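Kleinkram auf grünem Tisch

Hallo und schön, dass ihr wieder reinschaut! Nach der großen Küchengalerie im April (danke für die vielen Mails, ich komme mit dem Antworten kaum nach) geht es heute um die ganz kleinen Sachen: Schere, Schlüsselringe, Schäufelchen, alles, was bei mir sonst in der untersten Schublade landet. Ich habe eine Schwäche für solches Zeug, das gebe ich gern zu. Und zu Dunkelgrün machen sich Lila und Rosa einfach toll!
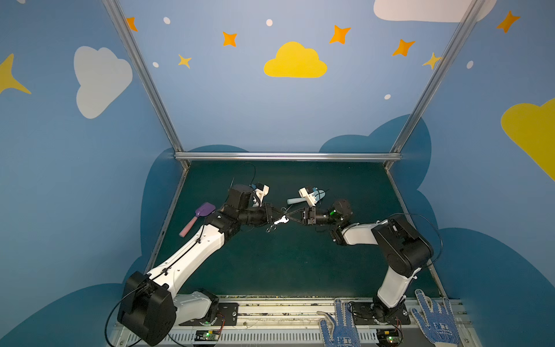 Kleine Schere mit silberner Klinge, links die Bürste in Lila und Rosa.

So eine kleine Schere suche ich zu Hause übrigens ständig. Sum-yee Lu hat mir geraten, sie an einen Haken zu hängen, und das hat genau bis zum nächsten Paket funktioniert. Jetzt liegt sie wieder irgendwo (vermutlich bei den Geschenkbändern).

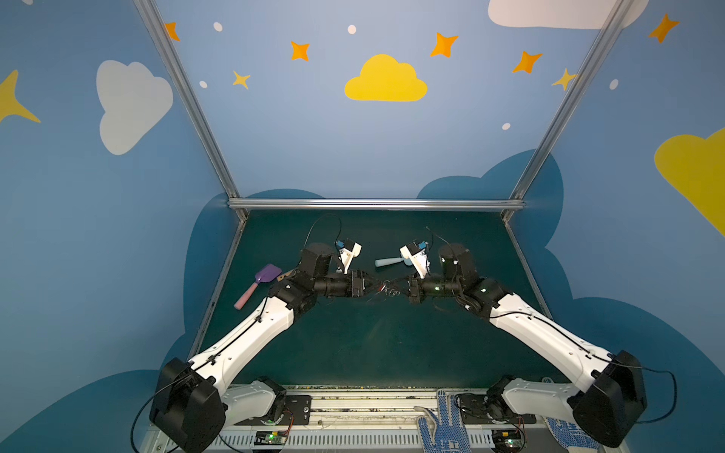 Bei Schaufeln mag ich es kurz und handlich, gern in Lila mit rosa Griff, die findet man im Sandkasten und im Blumenkübel sofort wieder. Meine alte war braun, die habe ich im Herbst mit eingegraben. Und Metallringe kann man sowieso nie genug haben, bei mir sind es inzwischen 16, Schlüssel besitze ich aber nur vier.
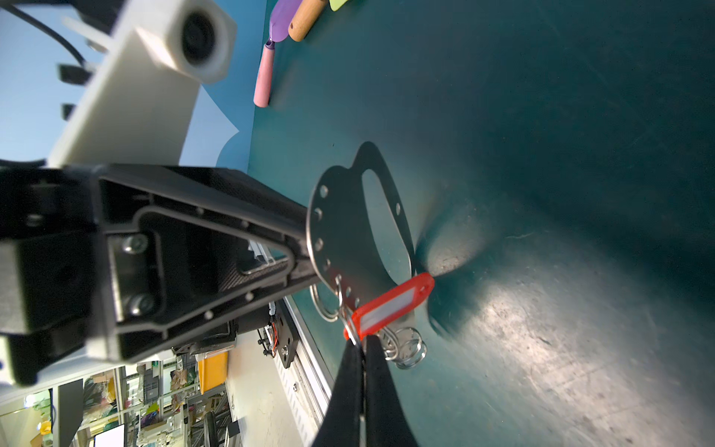
Rote Schlüsselanhänger mit Papiereinlage sind für mich die allerbesten, weil man den Zettel neu beschriften kann, wenn aus dem Kellerschlüssel plötzlich der Fahrradschlüssel wird. Bleistift nehmen, Kugelschreiber verschmiert mir immer! Die Spiralringe mag ich auch sehr, nur mit den Fingernägeln ist das so eine Sache.

Nächstes Mal kommen die Knöpfe dran, die Dose ist schon wieder voll.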